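Category: About Us

Traltgate Clogs is a small shoe shop on Boyer Street in Favcombe. Karla Bautista opened it 12 years ago with one rack of work shoes for nurses and kitchen staff. Fletcher Mahuika joined her the following August and now runs the stockroom and the online orders.

We sell molded clogs, garden shoes and insoles, in adult and children's sizes. Most of our customers are on their feet all day, so we keep the range short and try to have every size on the shelf. Clogs with a heel strap are our best sellers. The strap can be worn behind the heel or folded forward over the top.

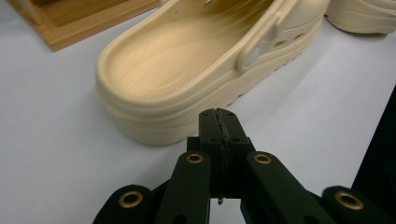

Every pair is checked by hand before it goes out. We look at the footbed, the rivets and the tread, and we make sure the left and right shoes are the same size – mix-ups do come in from suppliers. Pairs with small marks go on the seconds shelf at a lower price.

Online orders are packed at our Felden stockroom and leave within 7 days. Unworn shoes can be returned within 21 days, in the shop or by mail. If you aren't sure of your size, send us the length of your foot in inches and Fletcher will write back.

Sign up for our newsletter to hear about new colors and restocks. You can unsubscribe at any time.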